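Home & Household Help > Fabrics and Laundry

Old tablecloths: how do I get out wax, set-in stains and that cupboard smell without ruining them?

Posted by Thaís Portela

I have come into possession of my aunt's tablecloths. All of them. She believed a bare table was a sign of moral decline, and when she moved to a smaller place in June she solved her storage problem by creating mine. My living room is now fully dressed. 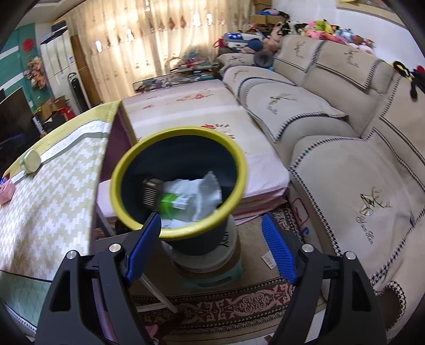
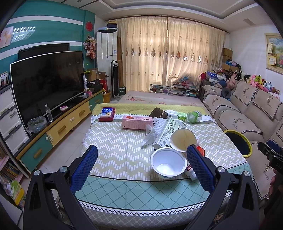 Two of the tables, both wearing their new clothes.

The ones in use are fine. My trouble is with the rest of the pile, which lived folded in a cupboard for longer than I have been paying rent. They have, between them:

Candle wax, in red, from what must have been a very festive dinner. It's hard and sitting partly on top of the cloth and partly in it.

Yellow-brown marks along the fold lines. These weren't there when the cloths were put away, according to my aunt, who says she never put away a dirty cloth in her life and would like that on the record.

A smell. Cupboard, old soap, a hint of mothball.

One coffee ring that has been through the dryer at least once. That one may have been me.

Some are cotton, one is linen (I think, it creases if you look at it), and a couple are that wipeable stuff with the fuzzy back. I have a top-loading washer, a normal iron and a tub of Pamano oxygen powder that came with the apartment. I would rather not buy 9 separate products. I also can't ruin any of them, as my aunt visits and takes attendance.

What order do I do things in? And is there any way to store them so I'm not back here asking the same thing in ten years?

Jailson Vasconcelos
Member, 2,643 posts

I did hotel linens for a long time, so I've met all of these stains personally.

Start with the wax, before anything gets near water. Put the cloth in the freezer for an hour, then crack off what you can with the back of a butter knife. What's left is the part that soaked in. Lay plain paper towels under and over it and press with a warm iron, no steam, moving to a clean bit of towel each time it picks up wax. Keep going until the paper comes up clean. You will think you're done before you're done.

With red wax you'll probably have a pink shadow afterward. That's dye, and more ironing only drives it in. Dab it with rubbing alcohol on a white rag, working from the edge toward the middle. Test a corner first if the cloth has any printed color on it. I once took a hydrangea clean off a napkin that way.

The fold marks are the classic. Your aunt is telling the truth, or close enough. Leftover soap, a bit of starch, a drop of something clear like white wine or cooking oil, and it all goes brown sitting in the dark. The cloth looked clean when it went in. For cotton and linen:

Rinse in plain cool water first. Drain it, and do it again if the water came out the color of tea.
Dissolve the oxygen powder in warm water completely before the cloth goes in. Undissolved powder sitting on a fold can leave its own mark, and then you've got two problems in the same place.
Soak overnight. Push it under, put a plate on it if it floats.
Look at it in daylight. If the marks are lighter but still there, fresh water, fresh powder, another night. I've gone four nights on a bad one.
Wash as normal with half the detergent you think it wants, and run an extra rinse.

No chlorine bleach on the old linen. It'll go white, then yellow, and then you'll put your thumb through it.

The coffee ring is the one I wouldn't promise you anything about. The dryer more or less cooked it in. Give it the same soak, and if it's still there after the second round, work in a little dish soap and white vinegar with your fingers, rinse well and look again. Whatever happens, hang it to dry. Nothing with a mark on it goes back in a dryer until the mark is gone or you've made peace with it.

The wipeable ones are a different animal. Don't soak, don't machine wash unless there's a label saying you can, and keep the iron in another room. Lukewarm water, dish soap, soft cloth, and then dry the fuzzy back properly, because that's where the smell lives. Over a shower rail, fuzzy side out, until it feels like nothing when you touch it.

Ayuba Owusu
Member

just put them all in hot with a cup of vinegar. been doing it for years never had a problem. smell goes right out

 Reply from Jailson Vasconcelos
 Hot, with the wax still on? She'd be ironing red polka dots out of the whole load.

 Reply from Ayuba Owusu
 ok after the wax

 Reply from Thaís Portela
 And the linen?

 Reply from Ayuba Owusu
 dont own linen

Ilgın Keskin
Member, 1,803 posts

Jailson has the stains covered so I'll take smell and storage, which are really the same subject.

Do the airing before the washing. Mothball smell goes into warm water and spreads itself around very democratically, and if you wash a smelly cloth with a less smelly cloth you'll own two equally smelly cloths. Hang them outside in the shade for a couple of days if you've got anywhere to do it, or over doors with the windows open if you haven't. Turn them once. After that, wash. If there's still a whiff, a cup of baking soda in the wash water does more than any of the scented stuff – and please don't use the scented stuff. I bought a bottle of Husoten linen mist once on the strength of the label and for a month my dining room smelled like a cupboard that had gone to a spa.

Skip fabric softener too. It leaves a coating, the coating holds smells, and a softened tablecloth slides around like it's late for something.

Storage:

They go away completely dry. Linen lies about this. It feels dry hours before it is, so leave it overnight after you think it's ready.

No starch before storage. Starch when you're about to use it, if you're a starch person. Bugs like it and it yellows.

Roll them if you possibly can. Cardboard tubes are good, but cover the cardboard with an old white pillowcase or acid-free tissue first or the tube will give you a brown stripe to replace the brown fold lines. If you have to fold, take them out a couple of times a year and fold them in a different place. I fold in thirds in winter and in half in summer, and yes, I know how that sounds.

No plastic bags and no plastic tubs with snap lids for the cotton and linen. A clean pillowcase is fine. The wipeable ones should be rolled with the printed side out and kept somewhere cool, because folded ones crease and then crack on the crease, and there's no fixing that.

Bare wood shelves will stain cloth as well. I lined mine with an old sheet, which cost me nothing and a sheet.

As for the linen question, wet a finger and press it on the cloth. Linen soaks it through right away and cotton takes a moment. It isn't a laboratory but it's settled a few arguments in my family.

Update from Thaís Portela

Wax is out. It took the freezer, most of a roll of paper towels and an evening I'd planned to spend differently. There was indeed a pink shadow, and the alcohol got all of it except a patch the size of a fingernail, which will be living under the fruit bowl.

Fold marks: gone after 2 nights on the cotton ones. The linen is on its third and the water is still coming out the color of weak tea, so I'm carrying on. The finger test says it's linen, for what it's worth.

The coffee ring has faded to something you'd only find if you were looking. My aunt will be looking.

Ayuba, I did use vinegar on the dish towels. They're fine.

One more thing for Ilgın: is a mailing tube thick enough for rolling, or do I need the kind fabric stores have?

Ilgın Keskin

Mailing tube is too thin for a big cloth, you'll get ripples. Ask a fabric store for their empties, they usually throw them out. Take the ones without dents, and measure your closet first. I didn't, and mine stood in the hall until October.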